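# Which gripper fingers for glazed crockery, padded or plain?

**Tapia_bench**

Hello all, and sorry in advance for the length of this one! I look after a two-arm table setup at Midolstead, and since May I have been trying to decide between two sets of fingers for picking up cups, plates and spoons. One set is the Sodow with the fine textured pads, the other is a plain boxy pair we already had in the drawer.
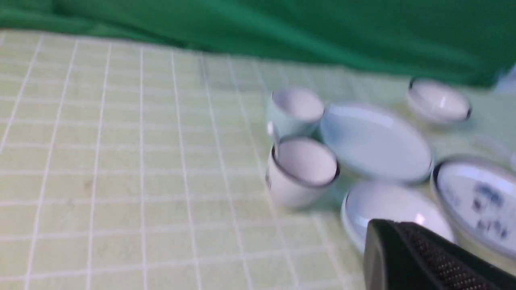
My trouble is mostly with plates. The textured pads are lovely on a cup, but as soon as I ask them to take a shallow plate by the rim they skate along the glaze and the whole thing turns. I've tried 15 different closing speeds and the slow ones are a bit better, though not by enough to be worth the wait. The arms run off a Hukuvia controller, in case that matters.

The other thing bothering me is the wrist camera. While the arm is travelling I get a terrible smear, and I can't tell whether I should change the camera or just turn something down in the settings. 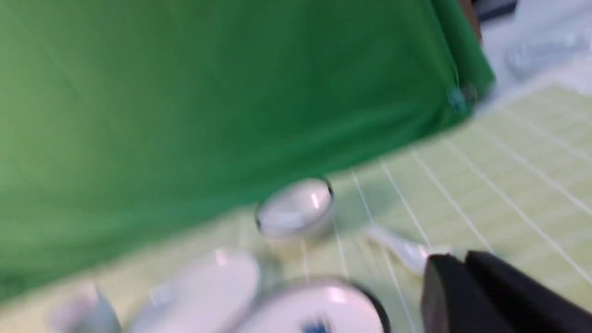 *Wrist view with the small cup, the spoon and the gripper, badly smeared.*

Has anyone compared the two kinds of finger on crockery, and is the blur something I can live with?

**Heriberto Espinoza**

Hello, and welcome! I had much the same puzzle last winter, so let me tell you where I ended up. I ran 2,558 grasps with padded fingers and 1,818 with plain ones (I left it going over more than one Sunday, my family were very patient). For cups I would go padded every time. For plates the finger hardly mattered and the approach angle mattered enormously. Come in low, get one finger properly under the rim, and only then close.

Spoons are a different animal again. A spoon standing in a cup is easy enough because the handle is up in the air for you, but one lying flat wants thin tips, and neither of your sets sounds very thin.

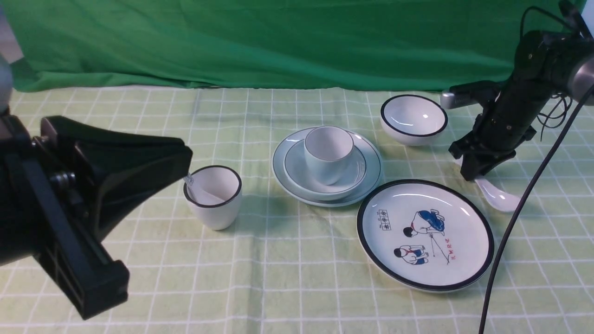

I'd also keep the two arms on different fingers for a week or so before you buy anything more. You can swap the jobs over between left and right and see which arm you end up trusting with which dish. Do write down the closing force each time, I didn't at first and had to start again, which was a very long evening.

**sodow_fan57**

padded. plain ones are rubbish on anything shiny

**Kettle and Wrench**

I can't help much with the pads, I'm afraid, but I can with the camera. Blur on the move is nearly always the exposure time, so shorten that first and add another lamp if the picture goes dark. You probably don't need a new camera at all, and I'd be sorry to see you spend the money.

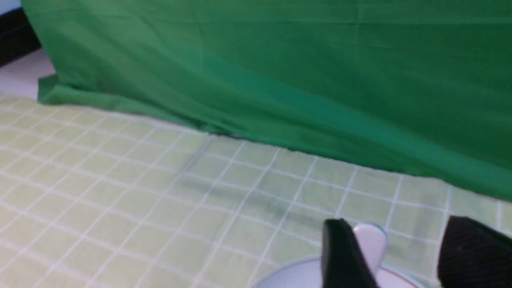 Lighting is worth a little afternoon of its own, by the way. Adding a lamp can give you a second problem, so try it in a few places before you fix it down. With the fingers open over the bare part of a gridded cloth you can see the soft grey shadow lying across the squares just beyond them, and if yours goes dark and hard-edged at that point the lamp wants moving or covering with something thin. I have mine off to one side with baking paper over it. Let us know how you get on with the plates!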